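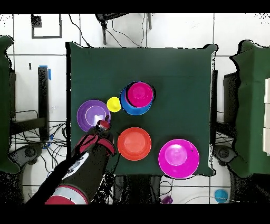 Gitent town council has agreed to keep the weekly lunch club at Nam Street Hall open through the winter, after a vote on Tue 5 November. The club had been due to close at Christmas when its grant from the old district fund ran out. Members will see a few changes when they come back after the break, among them new tableware. The hall is moving over to brightly coloured plastic, of the sort seen here on a green cloth, with a blue bowl, a magenta cup and plates in purple and orange-red. Strong colours stand out well against a plain cloth, and several members with poor sight had asked for them.

The council will pay £240 a week towards food and heating until the end of February. The money comes from the community budget and does not affect other grants already promised for this year. A longer agreement will be looked at in the spring, once the council knows what it has to spend.

Lunch will still be served on Thursdays, with doors open at 11 and food on the table at noon. The price to members goes up from £5 to £7 for two courses and a hot drink. Anyone who would find the new price difficult can speak to the hall office in private, and a lower rate will be offered. The council asked for this to be written into the agreement before it would release the money.

The club began as a soup morning in the old chapel rooms and moved to Nam Street when the chapel was sold. Most of its members live alone. Many come in from Zorton, where the last café shut in the summer and the nearest shop is now a bus ride away.

Transport took up much of the discussion at the meeting. The 2 bus from Zorton no longer stops outside the hall, and passengers have to walk up from the market place, a steep stretch with no bench. Councillors agreed to write to the bus company and ask for the stop to be brought back on Thursdays. In the meantime the hall will run a shared car scheme, with drivers paid for their petrol. Requests for a lift need to reach the office by noon on the day before.

There was some disagreement over the kitchen. A report to the council said the cooker was past its best and that the extractor fan was too noisy to be left on while people were eating. One group of councillors wanted to replace both straight away. Others said the hall should wait until the roof survey was finished, as work on the roof could mean moving the fan outlet. The council voted to wait. The cooker will be serviced over the break and the fan cleaned.

Food will continue to come from Pludevo, the wholesaler on the Zorton road, which has supplied the club since it moved to Nam Street. The menu will change every fortnight. A meat-free main course will be offered each week for the first time, and members can ask for small portions when they book. Puddings stay as they are — a proposal to swap custard for yoghurt was dropped after members objected.

The small room behind the stage will be opened on lunch days for people who want to stay on in the afternoon. It has its own heater and a door on to the car park, so the main hall can be cleared for the dance class at two. Cards and jigsaws are kept in the cupboard there, and the council has asked for a second-hand bookcase to be found for the large-print books now stored in boxes under the stage.

New members are welcome and do not have to live in Gitent. Places can be booked at the hall office on any weekday morning, or by leaving a form in the box by the front door. The club will close for two weeks over Christmas and New Year. Forms for the first lunch after the break can be picked up from the library and the post office as well as the hall.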